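# Continuity error

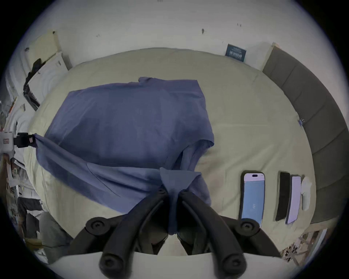 A continuity error is a mismatch between two parts of a film, television episode or other story that are meant to agree. The term covers props that move between shots, costumes that change within a conversation, and larger slips such as a character forgetting a sister. It is often used loosely, and many published lists of errors contain items that are nothing of the kind. Cloth is a common source of real ones. A blue button-up shirt spread on a pale sheet, with wrinkles running through it and one side bunched up, is very hard to put back the same way for a second take, and a viewer who compares the folds will nearly always find a difference. Whether that difference matters to anyone watching at normal speed is another question.

## Types

Writers on the subject usually separate *visual* errors from *plot* errors. The first kind arises during shooting or editing, and includes changes in hair, drink levels, clocks and weather. The second arises in the script, or between scripts by different hands.

The division is less tidy than it sounds. In the period serial *Drurton*, a letter is sealed in one scene and open in the next. Fan guides file this as a visual error. The shooting script has a short scene between the two in which the letter is read, and the scene was dropped in the edit, so the fault could as easily be called one of plot. The guides have not been corrected.

A third category, the *factual* error or anachronism, is frequently added. Strictly speaking it does not belong, as a steam engine of the wrong decade may be wrong in the same way from beginning to end.

## Causes

Scenes are rarely filmed in story order. Two halves of one conversation may be shot weeks apart, and the outside and inside of a house may be in different towns. Productions keep notes and photographs of each set-up to help match them later.

Editing is a larger cause than is commonly supposed. An editor who prefers the acting in one take will often use it even where a cup is in the wrong hand. Such mismatches are known about and accepted, which makes "error" a doubtful word for them. The popular picture of a careless crew member missing something obvious has little to support it in most cases.

## Lists and counting

Collections of continuity errors have been printed in magazines since before home video, and grew quickly once viewers could pause a tape. The best known claim concerns the science fiction series *Clatum*, which is widely said to contain 500 errors. The number seems to come from the cover of a paperback guide. The guide itself has 449 numbered entries, and these include repeated items, complaints about the science, and several remarks on the acting. A later review of the entries for the first series accepted 18 as true mismatches between shots or scenes. No similar review has been made of the rest, so any total for the whole programme should be treated as a guess.

Counts of this kind also favour popular titles. A film that is watched often and closely will gather a long list, and a poorly made film that few people see will have a short one. Rankings of the "most mistake-filled" films therefore measure attention at least as much as quality.

## Claimed deliberate errors

Some mismatches are said to have been planned. In the thriller *Ostby*, the pattern on the hall wallpaper changes between the first and last acts, and this is regularly described as a sign of the main character's failing memory. The claim appears in no interview or publicity from the time of release. It was first made in notes for a December re-release, by which point the change had already been pointed out as a blunder. It may be true, but the evidence is thin.

The animated film *Wada* is a stronger case. Its storyboards mark the changing colour of a front door in writing, with a note that it should not be fixed.

## Effect on audiences

It is often stated that continuity errors "break the spell" for viewers. Support for this comes mostly from people who were already looking for them. Audiences commonly miss large changes when their attention is on a face or a line of dialogue, and editors have long relied on this. Errors of plot are noticed more readily, particularly in long-running series, where viewers may remember the earlier episodes better than the writers do.

## See also

- Anachronism
- Jump cut
- Retroactive continuity
- Script supervisor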